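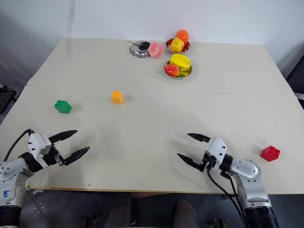

データ > 卓上の小物 > Skisora 片付け記録 > README

# Skisora 片付け記録(おままごと・ブロック編)

まとめ:Aoife Sheehan
コメント 3 シェア 24

## これは何か

おもちゃの果物、金属の小さな器、ブロックを、机の上でどう分けて片付けたかの記録集です。収録は600件。「片付けの上達がわかるデータ」と紹介されることがありますが、私はそこまでの代物だとは思っていません。理由は後で書きます。

## 置いてあるもの

- おもちゃの果物:ピンク、オレンジ、黄色など。何の果物か判然としないものが混ざる
- 金属の浅い器:内側が赤みがかったもの、金色っぽいもの
- ステンレスの小さな丸いもの:黒いつまみ付き。鍋か蓋かは表記が割れたまま
- ブロック:緑、黄みの強いオレンジ、赤。上に丸い突起のある大きめのもの

机は明るいクリーム色の天板を2枚つけたもので、継ぎ目が横に走ります。位置の目印に使えるという意見もありました。ただし板は押せば動くので、私は信用していません。

## 記録の項目

| 項目 | 内容 |
|---|---|
| item | 物の呼び名(色+種類) |
| place | 奥の板/手前の板/器の中 |
| goal | しまう先の指示 |
| done | 終わったかどうか(自己申告) |

done は自己申告です。器からはみ出した果物を「入った」とするかどうか、担当した5人の間で最後まで揃いませんでした。Ghislain MacLeod の基準がいちばん甘く、私のがいちばん辛いはずです。集計に使うなら担当者別に分けてください。

## 呼び名について

旧版 Lis では果物に「桃」「レモン」「マンゴー」と名前を振っていました。見る人によって桃がネクタリンになり、レモンがピーマンになります。現行版では色を先に書き、種類は参考扱いに落としました。種類別の正解率を出しても、測れるのは名付けた人の趣味くらいでしょう。

## わかっている問題

- 器が机の奥に寄りがちで、手前にしまう例が少ない
- 「きれいに並べる」という goal が残っている。何をもってきれいなのか、定義はない
- 4月に入れた分は place の記入漏れが多い
- 天板の擦れや小さな黒い点を、物と数えた行がある。見つけ次第消しているが、全部とは言えない

## 使う前に

家庭の片付け全般に当てはまるとは考えないでください。引き出しも棚も出てきません。Drerna の収納手引きと組み合わせた報告も読みましたが、比べている条件が違いすぎて、何が効いたのか私には読み取れませんでした。

---

コメント(3)

**Gil-soo Shim**
種類を参考扱いにしたのは賛成です。うちでは黄色いのを全部「レモン」にしていて、後で泣きました。

**Ginette Li**
「きれいに並べる」は消さないでほしいです。曖昧な指示の例として使っています。

**Tanner Arsenault**
つまみ付きのやつ、蓋でいいと思うんですが。日曜に表記を直した版を送ります。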